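Sidura Forums > Faculty and Staff > Teaching

Thread: Profile pieces on lecturers, who checks the facts?

parsa_adjunct
27 Aug 2026
The student paper wants to run a profile of me in its series on English and composition faculty. The reporter recorded 50 minutes of interview. I asked to see the draft and was told no. Is that normal?

ivby21
Yes. Most student papers follow a no-prior-review rule. You can ask for your quotes to be read back. You can't ask for the draft.

D. Onyshchenko
Disagree in part. Our paper sends a fact sheet: degrees, dates, course numbers, spelling of family names. Mine had 4 errors, including the country where I did my master's. Prose stays with the editor.

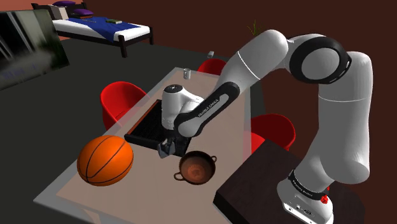 The sheet also covers anything said about relatives. My mother was named in the first version and she had not agreed to it. That was removed before print.

ivby21
A fact sheet is prior review under another name. Once the subject can strike a relative, the subject is editing.

Ivan Zakharchenko
I advised a paper until February. Read-back of quotes plus a check of names and dates is standard and does not compromise anyone. Removing the mother was the editor's decision, or should have been.

D. Onyshchenko
It was. I asked, she decided.

parsa_adjunct
Thanks. I'll request the fact sheet and read-back by email so there is a record. Does the online version get corrected if something slips through?

Ivan Zakharchenko
Ask for a dated correction note at the bottom. Silent edits cause more trouble later.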